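3.2 Materials and sample preparation

All coating trials used the same base recipe so that differences in pickup could be assigned to the crumb and not to the batter. The base was a wheat flour and cornstarch mixture combined with cold water, paprika, salt and a small amount of mustard powder. Flour was sieved before weighing. Water was added in two portions, and the mixture was whisked until no dry lumps remained, then covered and left to rest in a refrigerator. Resting time was held constant because earlier work in our laboratory had shown that freshly mixed batter thickens during the first part of the rest period and changes little after that.

Three commercial crumbs were compared. Domau is a fine crumb made from oven-baked bread, Wondora is a coarse crumb made from crustless bread, and Rashti is a mixed crumb with added cornmeal. Each was bought in sealed retail packs from a single production lot and stored unopened at room temperature until the day of use. Packs opened for one session were discarded at the end of it. Particle size was checked with a stack of hand sieves. The Domau crumb passed almost entirely through the middle sieve, while most of the Wondora crumb was retained on it. Rashti fell between the two but showed a wider spread, with a visible fraction of fine dust that tended to settle to the bottom of the pack during transport. For this reason every pack was turned end over end before opening.
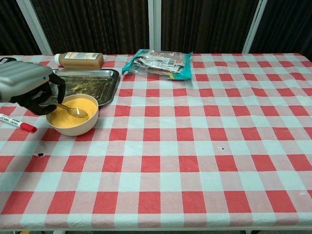
Figure 2. Bowl of batter-like liquid and tray on the work table.

Substrate pieces were cut from firm cooked potato with a stainless-steel cutter, blotted on paper towel and weighed. Potato was preferred to meat or fish for two reasons. Its surface is more uniform from piece to piece, and it loses little water over the time needed to coat and weigh a full set. A total of 46 pieces was prepared for each crumb. Pieces with cracks, peel fragments or rounded edges were rejected before weighing and replaced from the same batch of potatoes.

Each piece was coated in batter, allowed to drain on a wire rack, and transferred to the crumb. Crumb was heaped over the piece and pressed once by hand with an open palm. The piece was then lifted, tapped against the side of the tray to release loose material, and weighed again. Pickup was calculated as the gain in mass divided by the mass of the uncoated piece. Batter pickup alone was measured on a separate set that did not receive crumb.

Crumb in the tray was replaced whenever clumps formed. This point deserves some attention, as the reuse of damp crumb is common in kitchens and small plants and is seldom reported in the literature. Damp crumb adheres in patches - often as thick lumps near the corners of the piece - and raises the mean pickup while also widening its spread. Trials in which clumped crumb was found after coating were repeated in full.

Adhesion after frying was assessed with the Nunero tumble test. Fried pieces were cooled on a rack, placed in a mesh drum and rotated at constant speed, and the detached crumb was collected on a tared sheet and weighed. The drum was brushed clean between sets. All weighings were performed by the same operator (Rosimeire Andrade) on one balance, which was leveled and zeroed at the start of each session.

3.3 Statistical treatment

Pickup values were compared across crumbs by one-way analysis of variance, with the piece as the experimental unit. Residuals were inspected for unequal spread before the test was applied. Adhesion losses were strongly skewed for the Wondora crumb and were therefore log-transformed.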